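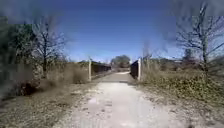 Slide one. Good afternoon. I'm Efa Sayce, and I'm going to talk about Stisent, the app we built to tell olive growers when to water. I'll try to leave time for questions, and for the growers at the back to tell me I'm wrong. They usually do. While people find seats, start with the problem of getting a signal. Phone coverage in farm country tends to give up somewhere out among the groves, and our first version needed the internet to open. Pause for laughter. If none comes, move on.

Slide two. The soil probes. We bought 7 and buried them in February. Makis Bakalis wrote down where. Makis has since found 3 of them – one with a plough.

Slide three. The data. By spring we had 914 readings, a fair number of which said the soil was wetter than water. Thank Leire Montoya for the cleaning script. Don't explain the script.

Slide four. What growers wanted. We offered charts. They wanted a text message saying "water" or "don't water". Macarena Requena rebuilt the whole thing in a fortnight, and the charts are still in there if anyone gets lonely.

Slide five. Costs. Skip if Eusebio Villalobos is in the room, as he paid for it.

Slide six. Demo. Have the screenshots ready. Then questions, and mention that the sign-up sheet is by the coffee.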